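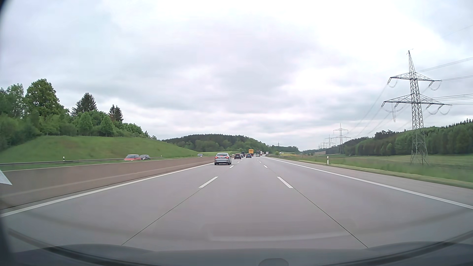 Posted by: Fleet Systems Coordinator, Plamthorpe depot
Ticket 423
Product: Noteo driver assist and trip logging
Status: Open, waiting on vendor
Priority: Normal

Summary

Since the March update, Noteo prompts the driver to confirm the lane and following distance during ordinary highway running. The prompt has to be cleared with a tap on the wheel button. If it isn't cleared in 9 seconds the trip is marked "attention review" and the driver has to fill in a form back at the depot. Drivers on the Grollard run are getting these on three-lane stretches with moderate traffic, where they are sitting in the middle lane with open pavement ahead of them.

We need to know whether this is a settings problem on our side or a change in the software. We also need the review flags from the affected trips taken out of the driver records.

Affected vehicles

All 7 cars on the Grollard run. The vans have the older unit and are not affected.

Steps to reproduce

Start a trip with assist on and logging on. Join the highway and settle in the middle lane. Hold speed with slower traffic to the left and trucks ahead. The prompt comes up with no change in speed or steering. Clear it and it comes back.

It does not come up on two-lane roads. I drove the county road both ways with assist on and got nothing.

Expected

One prompt when assist is switched on, and after that only when the car loses the lane lines or closes on something. That is how it worked before the update and how the training sheet still describes it.

Log

3 March 2026. Update went out to all cars overnight. First complaint came in from the early shift. Asked for the trip number and pulled the record. It showed 41 prompts on one round trip, all cleared in time except two.

Next morning. Checked windshields and camera housings. One had a smear across the glass, cleaned it. Two cars still have the old parking permit stickers down in the corner. Vendor guide says the lower corners don't matter. Took one sticker off to be sure and left the other on. No difference between the two cars.

Same day, afternoon. Ran the calibration routine on all cars in the lot. All passed. Sent one out again on the same route with the same driver. Prompts continued.

Next entry. Compared our settings to the backup from before the update. There is a new line called "shared lane monitoring" and it is set to High. We didn't set it. The field is grayed out on our admin account, so I can't lower it. Asked Krajčí support who can.

Reply from Krajčí support: the new setting looks at traffic in the neighboring lanes as well as our own. High is the default for fleet accounts. They can change it from their end but want a written request from the account holder and a sample of trips. Sample sent. Request is with the operations office for signature.

Follow-up from me to Krajčí support: please confirm whether the opposite carriageway is being counted as a neighboring lane. Several of the prompts came where there is only a concrete median between the two directions, and there are fewer where the two sides are farther apart. I can't tell from the record what the car thought it was looking at. The log gives a time and a code and that's it.

No answer on that yet.

Effect on drivers

I was asked to put this in because the vendor form has no space for it.

Before Noteo, a driver on this run filled in a paper sheet at the end of the shift. Start, finish, mileage, anything wrong with the car. It took a few minutes. Noteo was brought in to do away with the sheet and it did. Most drivers liked that, and several have said the lane assist makes the long run easier on the shoulders.

What they have now is a form for every flagged trip, and the form is longer than the sheet was. It asks the driver to explain what they were doing when they did not respond. In the cases I've read, the answer is that they were checking the mirror. One wrote that they saw the prompt and decided the road came first. I agree with that answer and have told the shift leads so.

Flags also show up on the monthly summary, which is used for route bidding. Two drivers have asked to come off the run until this is sorted. Others have started switching assist off when they join the highway. The system allows it, but it logs that too.

Workaround

Until the setting is changed, drivers may run with assist off on the highway section. Logging stays on. Write "ticket 423" in the note field and the shift lead will close the review without a form. Don't try to clear prompts while passing or merging. Let them time out.

Still to do

Get the signed request to Krajčí.
Get an answer on the opposite lanes.
Have existing flags removed from the March summary before it goes to route bidding.
Correct the training sheet if the new behavior is staying.
Take the sticker off the last car.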